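Threads > Kitchen and Larder > Sauces and Pickles

Posted 19/04/2025 by the Ornby Larder account

Last updated: same day, two typos mended

1/ A long one tonight, so put the kettle on. I've been meaning for ages to write down how I learned to keep a proper sauce shelf, and a few of you asked after the post about my green tomato chutney (thank you, you were all very kind about the colour).

2/ I grew up in Voladbridge, in a house where sauce meant brown or red and you had whichever one was nearest. The brown went with bacon and the red went with chips, and if you put red on bacon my mother would look at you as though you'd brought a horse in.

3/ So when I moved out I had no idea at all what to do with a shelf of my own. I bought everything. Mustards, relishes, a jar of something with walnuts in that I was frightened of. Most of it went off before I'd got halfway down.

4/ What changed it was the little shop on the corner here in Ornby, Haque, which some of you will know. It has one long wall of bottles and jars, and on a slow afternoon you can stand there and be told what each one is for, whether you asked or not. I always asked!

5/ The first thing I was told was to buy small. A big bottle looks like a bargain, but you get tired of it, and it sits at the back of the fridge making you feel guilty. I buy the small ones now and I finish nearly all of them.

6/ The second thing was to write the date of opening on the lid. I use a bit of masking tape and a biro. I'd love to tell you I do it every time, but I've a jar of horseradish in there with nothing on it and I'm afraid to look.

7/ Somebody is bound to ask about fridge or cupboard, so: read the label, and do what it says. Vinegary things tend to be more forgiving than creamy ones, but labels differ even between two jars that look like sisters, and I've been caught out. If it says fridge once opened, in it goes.

8/ My own chutney I make in September, when the tomatoes have given up and so have I. Onions, apples, a lot of vinegar, brown sugar, and a good long simmer with the window open. The house smells of it for days - I rather like that, the rest of the street may not.

9/ It does need to be left alone afterwards. I used to open a jar the same week and wonder why it tasted so sharp. Leave it until the winter if you can bear to, and have it with a bit of hard cheese and the end of a loaf.

10/ Now, the Voladbridge food fair. They put it in the local paper that 1,933 people came through the gate last time, and I believe it, as I was stood behind most of them in the queue for pies. There was a whole row of sauce makers, and I came home with 18 bottles. I had taken one bag. 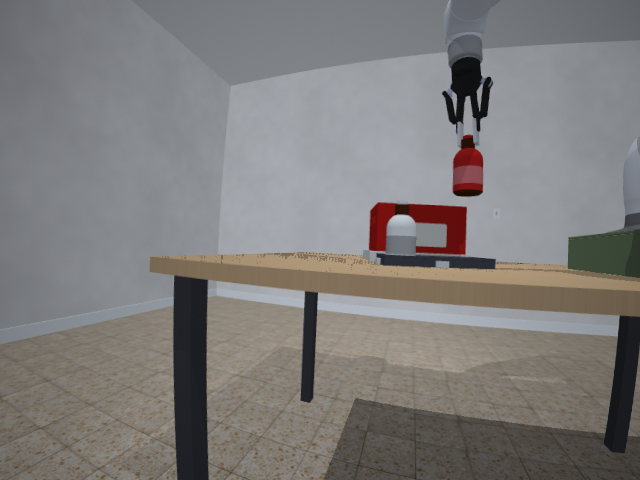
11/ I carried them back on the bus with my coat wrapped round them, and every time we went over a bump the whole lot chimed. A lady across the aisle asked if I was having a party. I said no, just sausages.

12/ My favourite of the lot was a pepper sauce from a tiny maker called Rarkusano. It's fruity first and then quite warm, and it does wonders for a cheese toastie. I've been putting it in soup as well, a spoonful at the end, and in the gravy once when there were no guests.

13/ They only make 2,000 bottles a year, so I've been careful with mine. I had 2 to start with and gave one to my sister, who used the entire thing in a fortnight and then rang to ask if there was any more. There was, but I didn't say so.

14/ For getting the last of a thick sauce out, add a splash of vinegar, put the lid on tight and give it a good shake, then tip the lot into a dressing or a stew. With mustard I do it with oil and lemon, straight in the jar, and that's the salad seen to.

15/ I wash the empties and keep them for the chutney, though do get new lids if the old ones are dented or smell of the last thing. I once had strawberry jam with a strong hint of pickled onion, and I ate it too, out of stubbornness.

16/ Right, that's my tea gone cold. If you've a sauce you'd stand up for, tell me below, and tell me what you have it with. I've got room for one more jar if I finally deal with that horseradish.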